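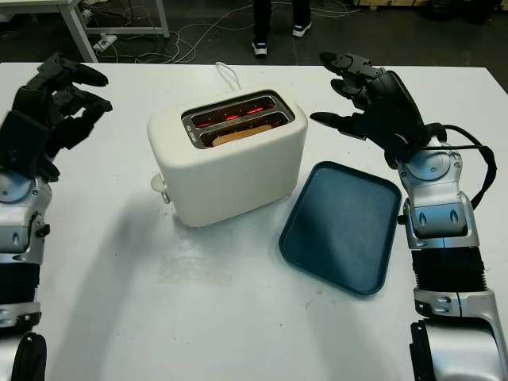

Keven Toast Set: data card

Recordings of a two-armed robot with multi-fingered hands working at a table with a toaster and a tray. Otlow sells the hand kit and Turkora sells the recording service that goes with it. We paid for both. Neither company has seen this card.

What was promised

The sales sheet says "kitchen-ready dexterity in 10 sessions." We could not find a definition of kitchen-ready anywhere in the contract, the manual or the setup call. A session turned out to be a billing unit, so please don't read it as a measure of skill.

What is in the set

2437 episodes, split into 3 folders: approach, handle, full. Each episode has a head view, wrist views, joint positions and a text label. The labels in "full" were written by Turkora and describe what the operator meant to do. Several of them say "toast placed on tray" for episodes that stop well before that. Filter on end_state and ignore the label until we fix it.

At the wrist

The wrist views are the part we would pay for again, with one complaint. The hand's own housing takes up a great deal of the picture, and the fingers can hide the thing being reached for. Otlow calls this "full hand awareness." The textured fingertip pad comes out clearly, down to the crosshatching, which may help anyone studying contact.

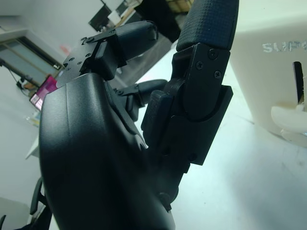

Can I train on the wrist views alone?

You can, but we would start with the head view and add the wrists later. Our wrist-only baseline did poorly on "approach" and we have not had time to find out why.

Toaster and tray

One toaster model, one tray, one table. Any claim about toasters in general has to come from somewhere else. From the wrist, the toaster and the blue tray can end up in the upper and lower left corners with the countertop between them, at a steep tilt. Rotate before you crop.

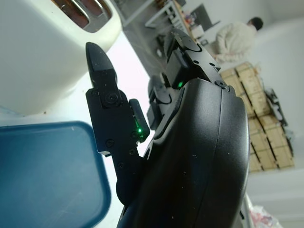

Does the kit report grip force?

Otlow lists force under "available signals," and the column exists in our files. It is empty in "approach" and has 2 distinct values in "handle," so treat it as missing.

Indicator lights

Small green lights on the finger housings show up in some wrist frames. The manual has no table for them. Don't use them as a success flag, tempting as it is.
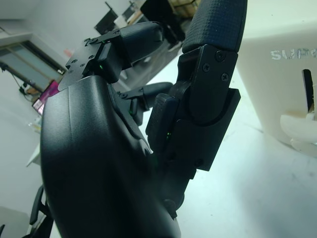
Vogler, who had read a draft of this card, objected that we were too hard on the service: the joint data was clean, the clocks lined up, and bad labels could be rewritten in a week. Fair on the clocks. The week is still ours to pay for.

Known problems

- end_state is blank in part of "handle"
- left and right wrist names are swapped in the Friday batch
- no held-out test split

License: research use only. Turkora's terms also apply to the label text.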